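Ticket: Trillthorpe school safety alerts not reaching parents

Okay, so I ran the lockdown drill alert again at 2 and the same thing happened! Out of 400 parents on the Rilix list, 17 got no text at all (my own phone included, which is how I noticed). I already re-saved the contact list and logged out and back in. 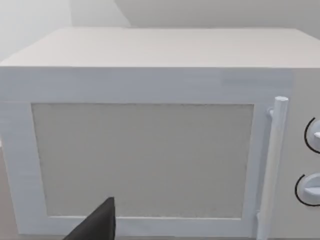 Buvo support wrote back that those numbers are probably marked as opted out, and asked me to export the list and check column four.

Checked, and yep, all 17 say "stopped." Can you reset them on your end?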